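Teaching by pushing: collecting demonstrations at Clallerer

Shayne Pryor runs data collection for Akora, a language-conditioned pushing project at Clallerer. The task is narrow. An operator gets a short typed instruction, steers the arm, and moves small coloured blocks over a flat board until the instruction is met. The arm's motion is logged with the camera stream and the text, and the result goes into the training set.

"There's no grasping at all," Pryor says. "One rod, one contact point, friction does the rest. People assume that makes it easy. A cylinder rolls off to one side if you're a few millimetres off centre. A star catches on its own points and turns."

The current set holds 502 accepted episodes from the spring round and 322 from the round before it. Pryor's target for each operator is 250 before any model is retrained. Below that, she says, the differences between operators swamp whatever the model has learned.

I asked what gets an episode thrown out. Her list was short: a block off the board, a log with missing samples, or an instruction the operator read differently from the person who wrote it. The last of these takes up most of her review time.

"'Put the red star next to the cylinder' is a bad instruction if there are two cylinders. We used to throw those away. Now we keep them under a separate label, and they've been more useful than I expected."

Mistakes inside an otherwise good episode stay in. If the rod slips past a block and the operator comes around for a second try, the recovery is recorded like everything else. Early versions of the model, trained on clean runs only, would miss a block once and keep pushing at nothing. 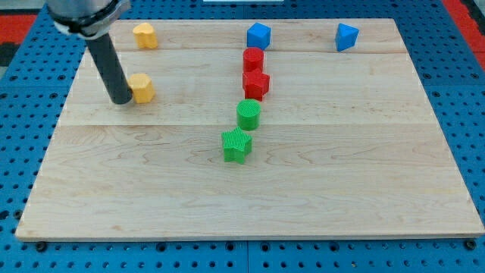 Warrick Pomare would rather see fewer episodes and more starting layouts. In his view the operators fall into habits, sending the blocks back to the same places between instructions, and the model picks up those habits along with the skill. He has asked for the layout to be shuffled every fifth episode.

Pryor partly agrees. "The shuffle costs us time, and I'd do it every tenth. But he's right about the habits. We plotted the start positions in March and the corners of the board were almost blank."

The logging software, Hemell, was written in-house and now flags any layout too close to one already stored. The threshold is still set by hand. A second station, Grimshaw, is due to start in November with the same rod and the same control rate, so that data from the two can be pooled without resampling.

Her next job is relabelling 400 older episodes whose instructions name only a colour. She expects to finish the first half before the new station is calibrated.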